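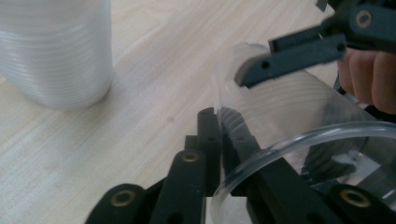
Zoltán Magyar has strong opinions about cups. He would like it known that he did not have them when he took the job.

"I came in thinking the cup was the easy day," he says. "You do laundry, you do cables, and then as a reward they let you do cups."

Magyar runs collection at Bronaleo, which occupies the upstairs of a former dental supply warehouse and sends its recordings to a company called Biltano, where a model learns from them. His crew works with a handheld gripper in each hand, doing ordinary chores at ordinary tables for most of the day. When I visited on a Tuesday they were on disposable cups: take one, stand it up, put it back with the others, repeat. The current set stood at 3923 accepted examples. I asked how many had been rejected and he offered me a coffee.

The trouble with a clear cup, as he explains it, is that the camera mostly sees whatever is behind it. Lay one on a pale table and the top edge of it goes missing. Hold it in front of the gripper and you get a very nice view of the gripper, slightly bent.

"The rim is your friend," he says. "The rim catches the light. The rest of the cup is a rumor."

So they record a lot of rims. They also record cups lying on their sides, which Magyar considers the real work. An upright cup, he says, is a cup that has already done you a favor. One on its side rolls when you touch it, and it rolls in a curve, away from whichever finger got there first. New people chase it. After a week or so they learn to bring one gripper in low as a kind of wall and use the other from above, and they stop swearing on the audio.

Is there audio?

"There was. We turned it off."

The crew is six people, a number that has been the same since April, though not the same six. Sessions last 52 minutes. He says this with the weariness of somebody who has been asked before. It used to be an hour, and then an earlier client, Foulkes, wanted the files to fit some limit of theirs, and by the time Foulkes had gone off to do something else with its money everybody liked getting the eight minutes back.

I tried a pair of the grippers myself. They're heavier than they look and they make you feel like a lobster with a mortgage. You squeeze the handle and the fingers close a moment before you think they will. I went through 20 cups and Magyar watched with the expression of a driving instructor. He kept two of my attempts.

I'd assumed those were the clean ones. They weren't. In one of them I had pinched the cup too hard, let go, nudged it toward myself and taken it again by the side.

"That's a good example," he told me. "You made a mess and you got out of it. I have plenty of people doing it perfectly. If the model only sees perfect, then the first time it bumps something it has no idea what day it is."

There is a balance, and he argues about it with Biltano most weeks. Too many recoveries and the thing learns to fumble first, out of politeness. He has seen this happen, on an older project called Asura, where a robot arm would tap every mug once before lifting it, every time, like a man checking a stove. They traced it to one collector, who tapped mugs.

"He didn't know he did it. He does it at home too. His wife wrote to us."

I asked what he'd change if the budget doubled. He thought about it for longer than I expected – new tables, I figured, or better lights.

"Colored cups," he said. "Red. You have no idea."

Biltano has said no to red cups. People have clear cups in their kitchens, so clear cups it is, and next month they move on to plastic wrap.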